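Nivaldo Portela
October 23, 2023

Thread on the "screen-free early learning" subscription boxes, because three parents at pickup have now asked me if they should get one.

The one everybody means is Trenisar. A box every month, first one cheap, the rest not. Over two years it comes to $1190 before shipping. For toddler toys.

The pitch is that each toy arrives in the "right developmental window." I asked Trenisar what the windows are based on. They sent me a PDF with a sunrise on it.
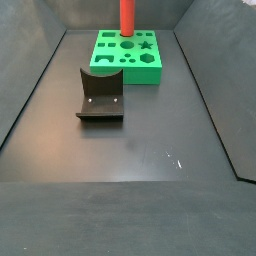

So do kids who get the boxes learn shapes and colors any sooner?
Going by anything the company has published, there's no way to tell. They cite a survey of 563 subscribers, and it asked parents if they felt good about their purchase.

People who paid for a thing tend to say they like the thing. I'd want a comparison group before I called that a finding.

Then there's Primov, same idea, with a "play coach" you can text. I texted. The coach told me to follow my child's lead, then offered me the annual plan. 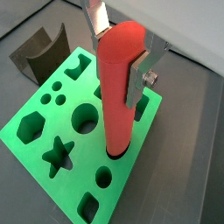 And the annual plan renews by itself in January, on page 2 of the terms, in gray type. Put a reminder on your phone if you sign up.

My sister-in-law canceled hers and gets toys from the library now. Her kid mostly wants the measuring cups anyway.

If you have the money and like getting a box, fine, get the box. I just don't buy the brain stuff.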